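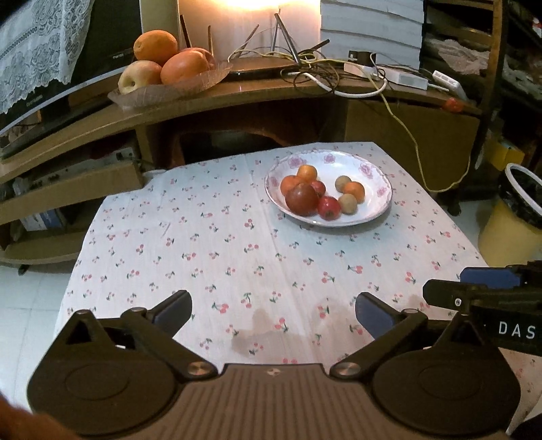 Figura 7.1. Pinza manual con dos dedos articulados y almohadillas azules, sobre una mesa con mantel de cerezas. Al fondo del mantel, un plato con fruta.

Capítulo 7
Aprender de manos ajenas: la demostración con pinza portátil

Todo curso de manipulación robótica empieza por un cubo. El cubo tiene aristas nítidas, color uniforme y la cortesía de no rodar. Durante los seis capítulos anteriores hemos agarrado cubos con una solvencia que al lector quizá le haya hecho concebir esperanzas. Este capítulo trata de la fruta.

Una mandarina sobre un plato de loza plantea casi todas las dificultades que el cubo nos había ahorrado. Su forma es casi esférica, y el «casi» es la parte que arruina el modelo geométrico. La cáscara cede. El borde del plato se interpone en la trayectoria natural del dedo inferior, y las piezas vecinas tienen la costumbre de moverse cuando se las roza. Si además el plato está en una casa, donde los manteles tienen estampados y los muebles del fondo acumulan cables, el detector entrenado sobre una mesa gris de laboratorio descubre de pronto un mundo riquísimo en falsos positivos.

La respuesta clásica consistía en llevar el robot a la casa. Quien haya subido un brazo industrial a un cuarto piso conoce las objeciones. La respuesta que estudiaremos aquí es más modesta: se deja el brazo donde está y se lleva solamente la pinza, sostenida por una persona, con una cámara solidaria a ella. La persona hace la tarea; la cámara registra lo que el robot vería si estuviera allí. A esta familia de procedimientos la llamaremos demostración con pinza portátil.

7.1 Qué se registra

De cada demostración se conservan 2 señales: la secuencia de imágenes y la apertura de los dedos. La posición de la pinza en el espacio no se mide directamente, se reconstruye después a partir de las propias imágenes. Conviene recordarlo cuando, en la sección 7.4, la trayectoria reconstruida atraviese limpiamente una pared.

Obsérvese en la figura 7.1 que los dedos ocupan la parte inferior de la imagen. Los principiantes suelen recortar esa zona por considerarla un estorbo. Es un error caro: la posición aparente de las almohadillas respecto del objeto es la mejor pista de que dispone la política para decidir cuándo cerrar. Que el dedo sea negro y la almohadilla azul ayuda, porque hay pocas frutas azules y ninguna figura en nuestro plato. El lector que trabaje con arándanos deberá replantearse la cuestión.

7.2 El experimento de Dromari

A lo largo del capítulo usaremos como hilo conductor el conjunto de datos Dromari, reunido por el grupo de Rosemarie Diekmann y cuya primera versión quedó cerrada el 13 de febrero de 2023. Comprende 384 demostraciones grabadas en 16 viviendas. La instrucción dada a los participantes era trasladar una pieza de fruta de un recipiente a otro, «como lo harían normalmente». Los participantes, según se comprobó, discrepaban bastante sobre qué es lo normal.

Algunos cogían la pieza desde arriba. Otros la empujaban primero contra el borde del plato, usándolo de tope, y cerraban después. Al promediar ambas estrategias, el modelo inicial aprendió una tercera que no había mostrado ninguna persona: descender a media distancia y cerrar con decisión sobre el aire. Diekmann la bautizó en su cuaderno como «el saludo», y el nombre ha sobrevivido en la bibliografía del grupo más que varias de sus hipótesis.

La corrección se estudia en la sección 7.3. Adelantamos lo esencial: en lugar de predecir una única acción media, la política predice una distribución sobre secuencias cortas de acciones y ejecuta una muestra de ella. Puede agarrar desde arriba o puede empujar contra el borde — lo que ya no hace es negociar un punto intermedio entre ambas cosas.

7.3 Demostraciones con más de una solución

Sea o la observación y a la acción demostrada. Si la distribución p(a | o) tiene dos modos separados, el minimizador del error cuadrático medio es su media condicional, y nada garantiza que esa media sea una acción razonable. El resultado es elemental, figura en cualquier manual de estadística y se redescubre en los laboratorios de robótica con admirable regularidad, por lo general en agosto, cuando no queda quien lo recuerde.

Antes de seguir, conviene que el lector repase la definición de mezcla de gaussianas y tenga a mano una mandarina.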